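I caught up with the head of grid connections at Drenberg over coffee in January, and she was in a talkative mood (lucky me!). Drenberg wants to hook up a battery site outside Vinport, and it has been waiting in line for 19 months.

"We had the land and the financing before we had a date," she told me. "I check the queue every morning, before I even brush my teeth."

I asked what was holding things up. Mostly the substation, she said, which needs two new transformers, and the local utility, Roltano, wants the developers to split the bill.

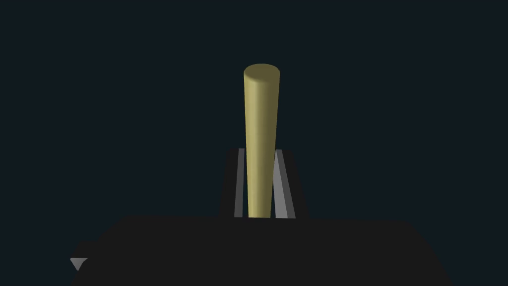
A simulated gripper with an upright olive cylinder.

"I don't mind paying our share," she said. "I mind getting a new number every time somebody ahead of us drops out." Six projects have left the line so far, and each exit means the study gets run again – you can imagine how that goes over with the lenders!

So would she do it all over? She laughed and stirred her coffee for a while. "Ask me when Hutchins gets its hookup. They're right in front of us, and they've been told eight more weeks."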